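# Break hybride ou diesel d'occasion pour remplacer ma vieille Clurard ?

**mimi_des_causses**

Bonjour à tous,

Je vous lis depuis un moment sans jamais écrire, mais là j'ai besoin d'avis. Ma Clurard break commence sérieusement à fatiguer (embrayage qui patine, un bruit de roulement à l'arrière gauche que le garage n'arrive pas à localiser, et la clim qui a rendu l'âme en juin, forcément en pleine canicule). J'hésite entre deux voitures d'occasion.

La première, une Clemari hybride, non rechargeable, boîte auto, première main, carnet complet. La deuxième, une Zirel diesel, boîte manuelle, plus kilométrée mais nettement moins chère, avec attelage déjà monté. Et l'attelage, je m'en sers : on a une petite remorque pour le bois et les déchets verts.

Mes trajets : beaucoup de départementale vallonnée, un peu de ville pour déposer les enfants, et deux fois par an la grande descente chez mes beaux-parents avec le coffre plein jusqu'au plafond.

J'ai essayé les deux. La Clemari est d'un silence, c'est impressionnant ! La Zirel est plus rustique mais je m'y suis sentie chez moi tout de suite. Bref, je tourne en rond, aidez-moi.

---

**gaston_bielle**

Salut et bienvenue !

Avec une remorque à bois et du relief, moi je ne me pose même pas la question : Zirel. J'ai la même depuis des années, le couple est là dès qu'on effleure l'accélérateur et en côte chargée elle ne bronche pas. La Clemari, je l'ai eue une semaine en voiture de prêt. En ville, un bonheur. Dans le col au-dessus de chez moi, le moteur monte dans les tours et il y reste, on dirait un aspirateur.

Par contre, vérifie la vanne EGR et demande si elle a fait uniquement de la ville. Un diesel qui n'a connu que les bouchons, tu le laisses à son propriétaire.

---

**Lambros Katsaros**

Pas d'accord avec Gaston, et ce n'est pas la première fois :)

L'effet aspirateur, c'était vrai sur la première génération. Sur la suivante ils ont revu la gestion de la boîte et c'est devenu très correct, à condition de ne pas conduire le pied au plancher. Ma femme fait exactement le même genre de routes que toi, mimi, et elle ne reviendrait pas en arrière pour tout l'or du monde.

Et puis on oublie toujours l'entretien : pas d'embrayage, pas de FAP, pas d'AdBlue, des freins qui durent une éternité grâce à la récupération. Tu sors d'une voiture dont l'embrayage patine, ça devrait te parler !

La vraie question c'est le poids de ta remorque. Regarde la case F.3 de la carte grise, parce que certaines hybrides ne tractent presque rien, voire rien du tout.

---

**mimi_des_causses**

Merci à vous deux ! Alors je suis allée fouiller. Pour la Clemari je lis un poids à vide de 1673 kg dans les papiers que le vendeur m'a envoyés, mais pour la masse tractable je m'y perds entre freiné et non freiné. Ma remorque n'a pas de frein, c'est une toute bête.

Gaston, pour la Zirel : le vendeur est infirmier en campagne, donc a priori beaucoup de route. Il m'a montré les factures, l'EGR a été nettoyée une fois.

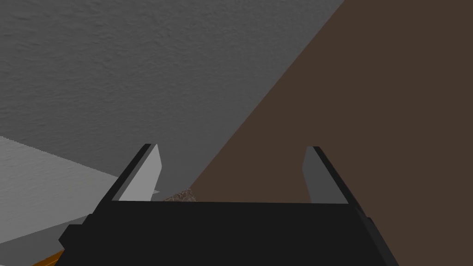

Sinon, question coffre, j'ai fait le test de la poussette et des deux valises. Dans la Zirel tout rentre à plat et je peux tirer le cache-bagages. Dans la Clemari il faut mettre une valise debout, le plancher est plus haut à cause de la batterie. Ce n'est pas dramatique, mais pour la descente chez les beaux-parents ça va râler à l'arrière.

Les sièges, en revanche, avantage Clemari sans discussion. J'ai mal au dos et au bout d'une heure d'essai je n'y pensais plus du tout.

---

**gaston_bielle**

Infirmier en campagne, c'est beaucoup de route, oui, mais aussi beaucoup de petits bouts : dix minutes, on coupe, on repart à froid. Demande-lui comment se passaient ses tournées. Et fais-la rouler sur voie rapide pendant 30 minutes en troisième ou quatrième, tu verras bien si un voyant s'allume.

@Lambros : « à condition de ne pas conduire le pied au plancher », justement, avec une remorque pleine de chêne, dans une côte, on fait comment ? Je te prête la mienne quand tu veux.

---

**Lambros Katsaros**

On monte à 60 derrière le tracteur comme tout le monde, Gaston. Quel que soit le moteur.

---

**Sharada Namboodiri**

Bonjour,

Je me permets d'intervenir, j'ai eu les deux (enfin, la Clemari en berline, mais c'est la même mécanique).

Je trouve que vous vous disputez sur le moteur alors que mimi parle surtout de son dos et de son coffre. La remorque, combien de fois par mois ? Si c'est pour aller à la déchetterie au printemps et chercher trois stères à l'automne, on peut très bien emprunter ou louer. Le siège, c'est tous les jours.

Côté consommation, j'ai été déçue par l'hybride sur autoroute et ravie partout ailleurs, surtout en vallonné, où elle recharge dans toutes les descentes. La Zirel était l'inverse, imbattable sur longue distance et gourmande le matin pour l'école.

Pour le coffre, il existe des coffres de toit Kurup assez bas qui sifflent peu. J'en ai un, on le pose à deux, il reste dans le garage le reste de l'année.

Un détail pénible sur la Clemari : le bip de ceinture à l'arrière se déclenche dès qu'on pose un sac de courses sur la banquette. Je finissais par attacher mes poireaux.

---

**pneu_lisse**

+1 pour le bip, insupportable.

Personne n'a parlé des zones à faibles émissions ? Selon l'année de la Zirel et l'endroit où habitent les beaux-parents, ça peut compter. Renseigne-toi auprès de leur mairie, les règles changent d'une agglo à l'autre.

Et pour l'attelage : non freinée, c'est la case F.3 moins F.2 qui t'intéresse pour l'ensemble, mais la valeur non freinée est dans la notice ou sur le certificat de conformité, pas sur la carte grise.

---

**mimi_des_causses**

Ah, merci pneu_lisse, je comprends mieux pourquoi je ne trouvais rien ! Je demande le certificat de conformité au vendeur.

Sharada, tu as mis le doigt dessus. J'ai regardé, la remorque sort surtout à l'automne, et mon voisin a un vieux 4x4 qui ne demande que ça. Mon mari reste très Zirel (surtout à cause du prix, je le connais). Les beaux-parents sont dans un village, donc pas de souci de vignette.

Je retourne essayer la Clemari demain vers 17 h avec les enfants à bord et un vrai trajet en côte. J'emmène aussi un sac de poireaux.

---

**gaston_bielle**

Bon, je m'incline pour le dos, j'ai le même problème et j'ai fini par mettre un coussin. Fais quand même contrôler la batterie de traction chez un concessionnaire avant de signer, avec le rapport imprimé. Et négocie, une occasion hybride se marchande comme une autre !

---

**Lambros Katsaros**

Gaston qui s'incline, je fais une capture d'écran.

Mimi, demande aussi si le filtre de ventilation de la batterie a été nettoyé. Il est sous la banquette arrière sur ce modèle, et avec des enfants ou un chien il se bouche assez vite. Tiens-nous au courant pour l'essai.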